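Keeping Towels Soft and the Linen Shelf in Order

Posted in Laundry & Linens by Borghild Sjögren

Most stiff towels have too much detergent left in them. If yours stand up by themselves when they come off the line, cut the dose in half for the next few washes and leave out the fabric softener. Softener coats the loops, and coated loops don't soak up much.

For towels that are already stiff, run one hot wash with a cup of white vinegar and no detergent. Don't mix vinegar with bleach, and don't use it in the same load. Shake each towel hard twice before it goes in the dryer or on the line.

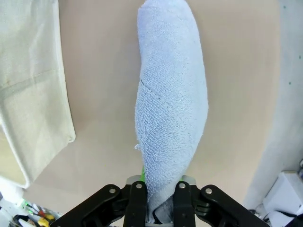
Pulled loops are the other common complaint. They start on zippers, bra hooks and rough fingernails, and they get longer every time the towel is washed. Check along the edges first. A small frayed loop sticking out at the side of a terry towel, like the one on the light blue towel here, should be snipped level with the pile using sharp scissors. Don't pull it. Terry is woven, so a cut loop won't run the way a knit does, but a pulled one can take its neighbors along.

Wash new towels separately the first two times. Dark ones shed lint and dye, and the lint ends up on everything else. Clean the dryer screen halfway through the load if it is a big one. 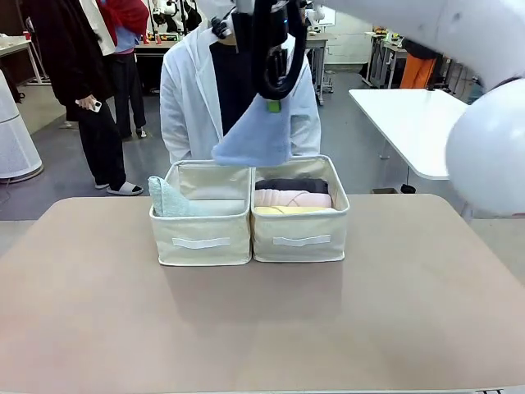
Drying matters more than the brand. A towel put away slightly damp will smell by the end of the week, and it will pass the smell on to whatever is stacked against it. Feel the hem and the woven band — those dry last. If either is cool to the touch, give it another ten minutes.

On the shelf, put fresh towels at the back or the bottom and take from the front or the top. Otherwise the same three get all the wear. 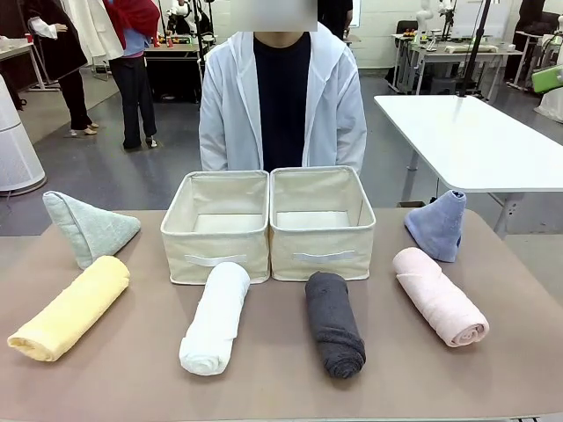

Sort by size before you sort by color. Hand towels get lost behind bath towels, and washcloths get lost behind everything. I go through the whole shelf each September and move the thin ones to the garage for car washing and wet dogs.

Next: Getting candle wax out of a tablecloth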